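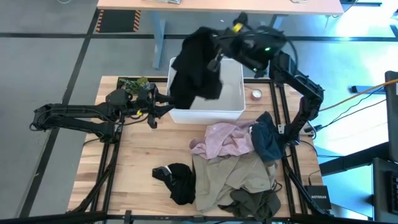
3.2 What goes in the bin, and how it comes out

I should say a bit about laundry, as most of this section is really about heaps. When I started the Hultport study I thought a bin of clothes was just a bin of clothes. It isn't! A dark garment laid in first behaves quite differently from one dropped on top of something thick, and I spent most of August finding that out.

Our bin is white, shallow and open at the top, and it sits towards the back of a pale wooden table. I like a shallow bin because soft things rise over the rim and give you something to get hold of.
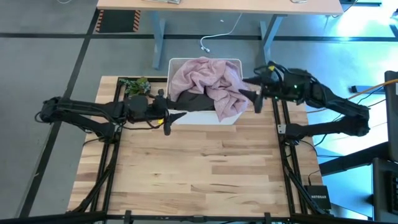
The mixed loads were my favourites (and the most annoying). A blanket takes up far more room than you'd expect, and whatever lies under it tends to poke out at one side. In the Baderau trials we logged 240 mixed loads, and in 96 of them a second item came up with the first. I'd call that tangling, though Le Goff's scheme calls it dragging – I've kept our word in the tables.

Once a piece is on the table, the next job is finding an edge.
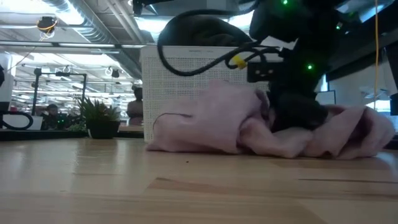 I tried 9 ways of scoring how crumpled a cloth is and ended up with the simplest, which asks whether a corner can be picked out by eye. Seams help a lot here, and so does a plain colour. Thick, soft cloth is harder, as it bunches into lumps and the corners get tucked away inside.

Figure 3. Soft items at the table: a black garment over the bin, a pink blanket heaped in it, and a crumpled pale pink cloth on the wood.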